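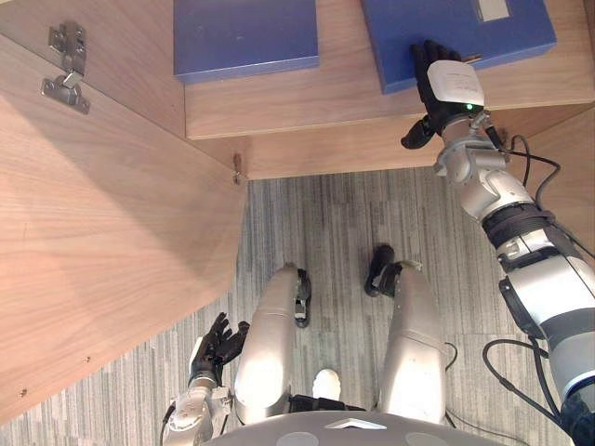
About Us

Welcome, and thank you for stopping by. The Zostilcombe Weather and Roads Desk is a small local news service covering storms, high water, slides, power cuts and closed roads in the town of Zostilcombe and the Skinau valley above it. If it falls out of the sky or slides down a hill and keeps you from getting to work, we probably have a page on it.

We started as a phone list. One winter the valley road closed four times in a month, and each time half the people who needed to know found out by driving up to the barrier. A few of us who lived at the upper end began calling the people at the lower end, they called their neighbors, and before long there was a list taped up next to a good many kitchen phones. The list became an email, the email became a website, and the website became, a bit to our surprise, a company with a front door and an electric bill. Today about 3000 households get our morning bulletin, and a good number of them still tell us they'd like the phone call back.

What we cover

Our bulletin goes out every morning at six, all year round. It has the forecast for the town and the forecast for the valley (these can be very different things, as anybody who has left Zostilcombe in shirtsleeves and arrived in Skinau in sleet will tell you), the river level at Groen Bridge, and a list of roads that are closed, half closed, or likely to be closed by evening. In winter we add snow depth at the Morko pass. In the dry months we add the fire danger rating and any limits on outdoor burning.

When something bigger is going on, we put up a running page and stay with it until it's over. That means somebody is at the desk through the night, answering messages, checking reports and putting up what we can stand behind. On a running page you'll see the time next to every entry, and you'll see older entries struck through when things change. We leave them there on purpose. People make plans on what we wrote at nine o'clock, and they ought to be able to see that it was different by ten.

We also write longer pieces when the weather gives us a chance to catch our breath. Past ones have looked at why the culverts on the lower road keep backing up, how long the school bus takes when the bridge is shut, and what became of the money set aside for the slope above the cemetery. Those take us weeks, sometimes months, and we're quite proud of them.

How we work

We take readings from public gauges and forecasts from the national service, and we say so each time. We also have 16 rain gauges of our own, sitting in back yards, on farm fences and on one chapel roof between the town and the pass. The people who look after them send in a number each morning and get a free subscription and our very real gratitude for it. If a reading looks odd we ask for it again before we use it, and if we can't get it confirmed we leave it out that day.

Reports of damage, injuries or missing people are handled more slowly. We don't print a name until the family has been told, and we don't print a number of any kind on the strength of one message, however sure the sender sounds. This does mean we are sometimes behind the chatter. We've talked about it a great deal among ourselves, usually late at night and over bad coffee, and we always land in the same place.

We are not an emergency service. If you're in danger, please call the emergency number first and us a good deal later.

A bit of history

People in this valley have been writing down the weather for a long time. The oldest flood mark on the mill wall at Groen Bridge is dated 1866, and it's well over the head of anybody standing under it. The miller's family kept a daily log for years after that, mostly wind and rain with the odd remark about the price of oats, and we've been lucky enough to be allowed to copy it out. So far we have typed up 831 pages. The handwriting gets worse as it goes along — we think a different son took over — but we're still at it on quiet afternoons, and you can read the finished part in the Archive section of this site.

If your own family has letters, diaries or old photographs that mention a flood, a big snow or a slide, we would dearly love to see them. We copy them at the desk while you wait and you take them straight home again.

Who pays for all this

Mostly you do. The bulletin and every running page are free to read, and they will stay free. Members pay a monthly amount of their own choosing, which covers the larger part of our wages and rent. The rest comes from local advertising, which you'll find at the bottom of the bulletin and nowhere else. We don't run advertising on the running pages at all. Advertisers don't see stories before they go up, and yes, a couple have asked.

Our accounts are posted each April, with a short note on where the money went. Last year a lot of it went on batteries.

Come and see us

The desk is on the first floor of the old feed store in Zostilcombe, up the side stairs. We're in from six until four on weekdays, and at all hours when the river is up. The doorbell is unreliable, so do knock. School groups are welcome from April onward — we can usually take one class at a time, and the walk down to see the flood mark at Groen Bridge is a pleasant one in decent shoes.

To report a closed road, a fallen tree or a wrong number in the bulletin, use the Report form at the top of any page. You don't need an account. A photo helps if you can take one safely, and so does the name of the nearest farm or turnoff.

Page last updated Tue 19 January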